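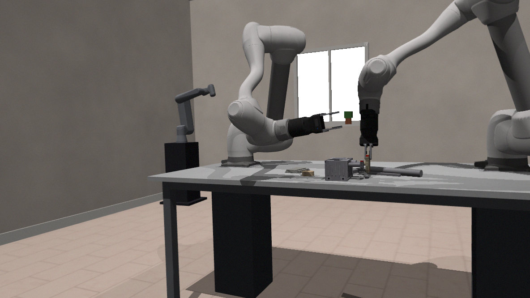

Deolinda Godinho
28/02/2018

Thread on the gear cell comparison. Two finger designs, two controllers, all in simulation so far. Long one.

The task: one arm picks up the large gear together with its shaft, carries it to the gearbox housing, and puts it in so that it meshes with the small gear. Both gears have a few teeth marked red. The marks have to face each other at the end, within one tooth.

What I wanted to know is whether the trouble we had last July came from the fingers or from the controller. We changed both at once back then, so the old logs can't answer it.

Fingers. Set A is the Flesten narrow pair, flat faces, parallel travel. Set B is the Kostora pair, same stroke, shallow V cut into each face. Both close at the same speed. Force limit is 60 N in every run.

Controllers. One is the Moletti with its stock impedance mode. The other is the position loop from Smadi with a force cutoff added on top. Same target poses for both, same gravity settings, same friction on the gear.

Total is 891 runs. It should have been 900, but nine crashed on load with a bad collision mesh on the housing and I left them out. I did not rerun them. The crashes are spread over all four combinations.

Start pose of the gear is randomized: a few millimeters in the plane, a few degrees of yaw. Housing is fixed to the table. The second arm is parked open for the whole series. It only matters as an obstacle, and the planner has to know where it is. 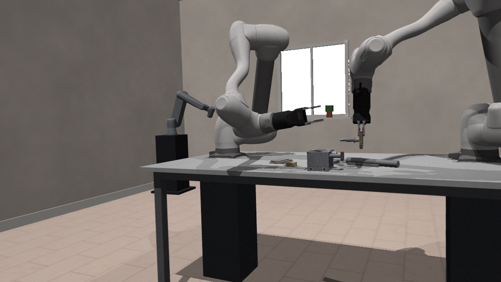
4 min read

Grasp first. Holding the gear by its rim with flat faces gives you two small contact patches and a shaft sticking out sideways. The shaft is heavy relative to the gear, so it wants to rotate the whole part about the line between the fingers.

Set A lets it rotate. Average droop at the free end of the shaft is small, but it isn't the same from run to run, and the search motion at the bore has to absorb it.

Set B droops less. The V catches the tooth edges. It also snaps the gear to the nearest tooth when it closes, and that turns the marks by up to half a tooth pitch without telling anyone. You have to look again after the grasp.

I added a second look to the Set B runs after seeing that: the wrist camera takes one frame after the lift, finds the red teeth and corrects the angle. For fairness I then added it to Set A too and started the count over.

Cycle time went up a little with the extra frame. I don't care about cycle time in this series. Rafsan Ranasinghe does, so it's in the table he has.

On to insertion. With the position loop, contact with the edge of the bore builds force fast. The cutoff trips, the arm backs off, tries again at the next search point. It works when the first contact is close to center. When it's off to one side the shaft gets levered and the gear slips in the fingers before the cutoff trips.

Raising the grip force hides this. I tried 80 N on a short side batch and the slip mostly went away. It's outside the rated limit for the Flesten pads, so those runs are not in the total.

Impedance mode is more forgiving here. Low stiffness across the shaft, high stiffness along it, and the end of the shaft slides over the edge and drops in. With Set A you can see the gear rotate slightly as the shaft straightens itself in the bore. That play helps insertion and hurts the mark alignment.

Which is the annoying part. The best insertion combination and the best alignment combination are different ones.

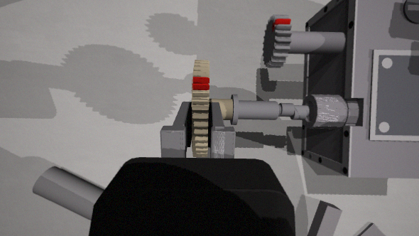
Wrist camera view. Red teeth visible on both gears.

The wrist camera is mounted so that the fingers stay in view at all times. I like that for checking slip: the finger tops are a fixed reference, and if the gear moves against them, you have slip. No force sensor needed for that part.

What I don't like is that the gear is close to edge-on from there. You get the rim as a narrow strip. Marks near the top of the strip are easy to find, marks that have turned to the back are gone.

Shadows were a problem for the first detector. It worked on brightness edges, and the shadow of a gear has perfectly good teeth. Switched to color thresholding on the red plus a depth check. False hits stopped.

Failure breakdown, all combinations together. 265 failed runs. The largest group is gear slip during search. Then marks off by more than one tooth. Then planner timeouts, nearly all of them with the housing between the arm and the gear at the start. A handful I can't classify.

Slip is almost all Set A with the position loop. So, for July: mostly the controller, made worse by flat fingers. I had bet on the fingers alone.

Set B with impedance mode has the fewest failures. Its remaining failures are mark errors, where the V snapped to a tooth and the second look did not find the red.

Things I haven't modeled: pad wear, oil on the teeth, cable drag on the wrist. Friction is one number for the whole gear. Real teeth have a machined face and a rough edge, and I expect Set B to look worse once that's in.

Next batch uses Set B only, impedance only, and the second arm gets a job. It will steady the free end of the shaft during the approach. Planner needs work before that, because the two wrists get close over the housing.

Logs and the randomization seeds are on the group share, folder named after the controller. If you rerun the Smadi batches, set the cutoff filter by hand. The default in the config file is wrong and I have not fixed it yet.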